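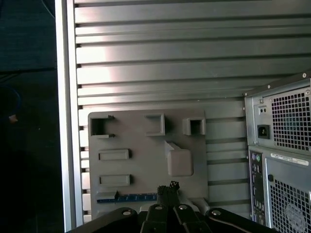

*A gripper holds a small dark part just below a gray panel of slots and sockets, with the back of a computer tower at right.*

Elspeth Paterson has stopped going to the demos. She writes planning software for Avau, and she says the videos all leave out the last inch.

Getting an arm to a panel is old work. You give the planner a goal, it finds a path that hits nothing, and the motors follow it. Getting a plug into a socket is where the claims get slippery, and where the money has been going. Sandu, a software firm in Flostthorpe, said in February that its new insertion package would handle "any common connector" without special tuning. I asked what common meant. I was sent a brochure.

The package, called Fullarine, uses a learned model to guess how far off the part is, then hands over to a force controller that nudges until something gives. Sandu reports 1156 attempts on its own test panel, with 40 failures. That sounds fine until you ask how the failures were counted. A part that went in crooked and was pushed straight on a second try went down as a success. So did 555 runs in which the panel had not been moved since the last calibration.

"That's a playback test," Paterson says. "I could pass it with a script and a ruler."

She is not against learning. Her complaint is with the handover. When the fingers get close, they can block the wrist camera's view of the very spot that matters, and the model keeps reporting a position anyway, with no drop in its stated confidence. The force controller trusts it. Her own group's fix, a check that halts the arm when the two disagree, made the whole thing slower and got little interest from management.

Sandu says an update due after October 2025 will log retries separately. It would not say whether the old numbers will be redone. Paterson has asked for the raw logs and is still waiting.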